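The Long Life of the Thank-You Bag

My grandmother kept her bags in a drawer beside the stove, folded into triangles the size of a playing card. There were bread bags and produce bags and, right at the front where she could get at them, the good ones, the ones with writing on. She would hand you one at the door with a jar of something in it, and she expected it back. 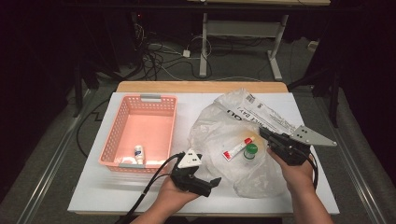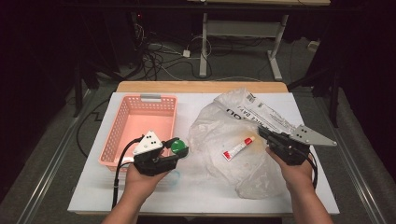

I have been thinking about that drawer because I spent a good part of last September in Ernorwood, a town that used to make bags and the cheerful things printed on them. If you bought a dozen rolls or a pair of socks anywhere within a day's drive of there, chances are you carried them home in something that wished you well. Have a nice day. Thank you, come again. The words came off the presses at Kosley, the long brick plant down by the river, and for a while it seemed to me that half the manners of my childhood had been manufactured on that one street.

Kosley began with paper, as most of them did. Flour sacks first, then the flat brown bags that hardware stores used for nails, and only later the plastic ones, which the older folks in town still call "the new line." At its busiest the plant had 684 people on the payroll, in a town where the high school gym holds 700, and I was told more than once that you could have sat the whole company down for the Christmas concert and had a few seats left over for the husbands and wives. It's the sort of joke that gets told in a small place until it's worn as smooth as a stair rail.

What I wanted to know was who picked the words. Somebody must have! I had imagined a department, with a long table and people arguing over exclamation points, and I'm a little sorry to report that the words mostly came out of a binder. The binder is now at the town library, in the local history room, and the librarian let me sit with it for an entire afternoon while the rain came down outside. It has 8 sections, one for each kind of store, and in every section there are sample greetings that a shop owner could order by number. Bakeries could have "Fresh for You." Shoe stores had "Step In Again Soon," which I think deserved a wider public. Funeral florists, bless them, had a page with only a small drawing of a lily.

The nice-day line turns up in nearly every section, sometimes in capitals and sometimes in a looping script that must have been murder to print cleanly on thin film. A retired pressman explained the trouble to me over pie. Film stretches as it runs, he said, and if the tension is off even slightly the letters get fat in the middle. He could look at a bag in a parking lot and tell you which of the three presses it had come from, and his wife, who was listening from the next booth with her sister, said that he frequently did.

The greeting had its critics even then. There is a letter tucked into the back of the binder, dated 24th February with no year, from the owner of a dry goods store called Tshabalala, and it is a wonderfully stern piece of writing. The store would like its bags plain, please. Customers were thanked in person at the counter, by someone who knew their names, and having the bag say it a second time made the first one sound cheap. Kosley sent plain bags from then on. The store is still there, two doors up from the bank, and when I bought a spool of thread the woman at the register thanked me and handed it over in a plain white sack, folded twice at the top.

I went in thinking I'd side with the bags, and I came out of that shop less sure.

The plant closed its printing floor some years back, and a company called Fenari rents the front end of the building now to store garden furniture. Much of what you find in stores these days comes from much farther away, and the greetings have traveled too, picking up odd spacing and extra punctuation as they go. I've grown fond of those. I have one at home that says simply "HAPPY SHOP," and I've carried lunch in it for months.

My mother has the drawer now – well, a drawer, in a different kitchen, and the triangles aren't as neat. When I got back from Ernorwood she sent me off with almost more plum jam than I could carry, and told me at the door that she'd be wanting the bag.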